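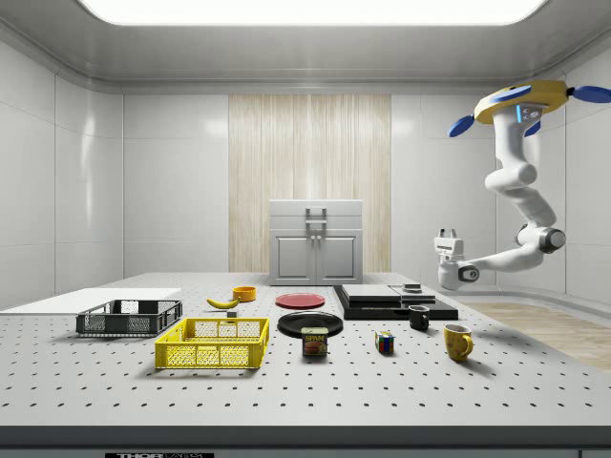
The sorting table, with the arm over the yellow mug

Work With Us > Open Calls > Tarnerell Table Study

We use cookies to remember your preferences and to see which pages people read. By staying on this page you agree to this.

Call for participants: help us figure out what a good shift looks like next to a robot arm

Hello, and thank you for stopping by. Plarnlow is looking for 14 people who pack, sort, stock or wash up for a living to join us for a study of how jobs change when part of the handling goes to a machine. You don't need to know a thing about robots. We would rather like it if you didn't, though we won't turn you away if you do.

A little background first. Our partner Baptista runs the returns and kitchenware rooms at Ginham, where people unpack mixed crates all day long, decide what goes where and send it on. It is steady work and the folks there are very good at it, but it is hard on the shoulders and the wrists, and the late shift has been short of hands for a long while. Baptista would like to bring in arms for some of the picking up and putting down. The crew had a great many questions when they heard, and fair ones too. Who decides how fast the table runs? Who gets called over when the arm can't get hold of something? Does the person who used to sort now spend the day watching, and is that a better day or a duller one?

Those questions are what the Tarnerell Table Study is for. We work in simulation, so everything you'll see the arm do happens on a screen, with everyday things like a can, a banana, a few plates and mugs. You will plan a shift around it together with the others in your group, change the plan when it annoys you, and tell us what you would want written down before a real one was ever switched on at your own workplace.
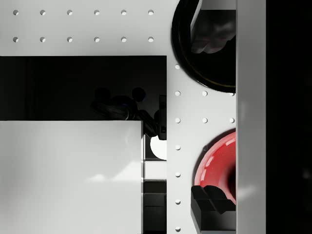 Close work is where we expect to need you most. A person who has stacked dishes for years knows by feel which one to take first, and that kind of knowledge tends to get lost when a job is split between a person and a machine. Yolotzin Trujillo, who leads our sessions, spent a long time on a packing line herself and has a real gift for getting people to put that feel into words. She will ask you to talk out loud as you watch, and to stop the run whenever you see something you'd have done another way. Please do stop it! Some of the best notes from our July tryout came from people who interrupted constantly.

What taking part involves

You would come to five sessions at our Ginham rooms. In the early ones you'll watch and talk, then you'll move on to dividing up the tasks, and the last one is given over to pay, training and breaks - the things that often get left until everything else has been settled. There is coffee, and there is lunch, and Inês Loureiro will sort out your bus fare or parking.

You will be paid $1,000 for the full set, or a fair share of it if you have to drop out partway. Nothing you say goes back to your employer with your name on it. We've agreed with Baptista that they receive our written findings and nothing else, and you will get to read those findings before they do.

Who we'd love to hear from

Anyone over 18 who has done hands-on work in a warehouse, shop, kitchen or laundry. Part-timers and people between jobs are very welcome, as are people who flat out dislike the whole idea of automation. Sessions are in English, and Maritza Lozano can help in Spanish if that makes it easier to speak your mind. The rooms are step-free and you can sit or stand as you please.

How to apply

Write to Waltraud Stöcker in the study office by 8th August. A few lines will do - the work you do now or used to do, the times of day that suit you, and one part of your job you would gladly hand over, plus one you would want to keep. No resume needed. You can also drop a note at the front desk in Ginham if you'd prefer paper.

Waltraud will call everyone back, including those we can't fit in this time around. We're hoping to run a second group later on and will ask if we may keep your name for that one.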